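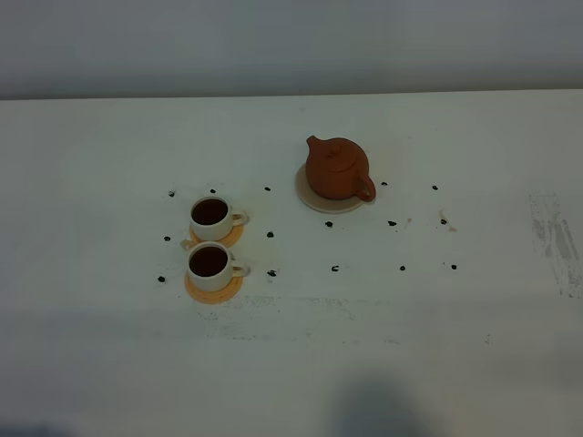 Ticket 574 – Policy »Tisch abräumen« verwechselt Flecken mit Teeblättern
Projekt: Flirnura
Komponente: Greifpunktvorhersage, Auswertung
Gemeldet von: Iqra Sandhu
Bearbeitet von: Struan Tennant
Priorität: hoch (vorher: kosmetisch)
Status: gelöst, mit Bauchschmerzen

Beschreibung
Die Policy soll einzelne Teeblätter vom Tisch aufnehmen und dabei Kanne und Tassen in Ruhe lassen. Mit den Tassen klappt das. Mit den Blättern meistens auch. Danach fährt der Arm allerdings eine Stelle rechts auf der Tischplatte an, schließt die Finger über nichts, hebt das Nichts an und legt es sorgfältig ab. Der Auswerter verbucht das als Erfolg.

Erwartet: Nach dem letzten Blatt ist Schluss.
Tatsächlich: Nach dem letzten Blatt beginnt die Kür.

Wie reproduzieren
Checkpoint 386 laden, Tisch mit Kanne, zwei vollen Tassen und fünfzehn Teeblättern aufbauen, Startbild aufnehmen, laufen lassen. Tisch vorher nicht putzen. Der letzte Punkt ist wichtig.

Kommentar Tennant
Kann ich nachstellen. Habe mir die Heatmap zum Startbild angesehen: Neben den Blättern gibt es ein kräftiges Maximum auf dem gelblich-braunen Fleck rechts, der wohl mal Tee war. Die grauen Schlieren am rechten Rand leuchten schwach mit, kommen aber nie über die Schwelle. Direkt neben dem Fleck liegt ein echtes Blatt, und solange das da ist, gewinnt das Blatt. Deshalb taucht der Fehler erst am Ende der Episode auf, wenn man innerlich schon beim Mittagessen ist.

Kommentar Sandhu
Dann wischen wir halt.

Kommentar Tennant
Habe gewischt. Fehler weg. Damit wissen wir, dass unsere Methode auf einem sauberen Tisch funktioniert, was in der Arbeit vermutlich als »kontrollierte Bedingungen« auftauchen würde. Bitte noch nicht schließen. In Pesstead stehen dieselben Tische und die sehen schlimmer aus.

Kommentar Sandhu
Einverstanden, Priorität hochgesetzt. Frage zur Auswertung: Wieso zählt ein leerer Griff als Erfolg?

Kommentar Tennant
Weil das Skript aus dem April nur prüft, ob die Finger zu waren und die Ablageposition stimmt. Ein Teeblatt ist so klein, dass die Fingerweite mit und ohne Blatt im Rauschen liegt. Ich hatte dazu damals einen Kommentar in den Code geschrieben. Er lautet »später«.

Versuche bisher
Schwelle der Heatmap angehoben: Fleck wird ignoriert, das Blatt gleich unterhalb der Untertasse leider auch. Zurückgenommen.
Farbfilter auf »fast schwarz«: Fleck weg. Dafür ist der Tee in den Tassen jetzt ein sehr großes, sehr attraktives Blatt. Von Hand abgebrochen, bevor es nass wurde. Zurückgenommen.
Farbfilter plus Größenfilter: besser, reagiert aber auf den weichen Schatten unten am Tisch, sobald jemand die Lampe verschiebt. Zurückgenommen, Lampe mit Klebeband markiert.
Mehr Training mit denselben Daten: keine Änderung – hatte auch keiner behauptet.

Kommentar Sandhu
Vorschlag: Differenzbild. Nach jedem Griff eine Aufnahme aus der festen Kamera, Ausschnitt um den Greifpunkt mit dem Zustand davor vergleichen. Hat sich nichts geändert, war es kein Objekt, und die Stelle wird bis zum Ende der Episode gesperrt. Dogar kann den Vergleich schon, das Modul heißt Stomora und wird seit Monaten von niemandem aufgerufen.

Kommentar Tennant
Eingebaut. Für beide Zwecke: Sperre während der Episode und Erfolgskriterium danach. Der Fleck bekommt jetzt genau einen Besuch und wird dann in Frieden gelassen. Bei 100 Durchläufen auf ungeputztem Tisch kein zweiter Griff an dieselbe leere Stelle. Die alten Erfolgsraten müssen wir neu rechnen, und sie werden nicht schöner.

Offen
Ein Blatt, das beim Zugreifen nur wegrutscht, ändert den Ausschnitt ebenfalls und gilt weiterhin als gegriffen. Eigenes Ticket anlegen (Sandhu).
Tabelle 2 im Entwurf zurückziehen, bis die Neuauswertung durch ist (Tennant).
Den Tisch bitte bis dahin nicht putzen. Der Fleck ist jetzt Teil der Testumgebung.

Letzte Änderung: 27. Juni 2020, Status auf »gelöst« gesetzt durch Tennant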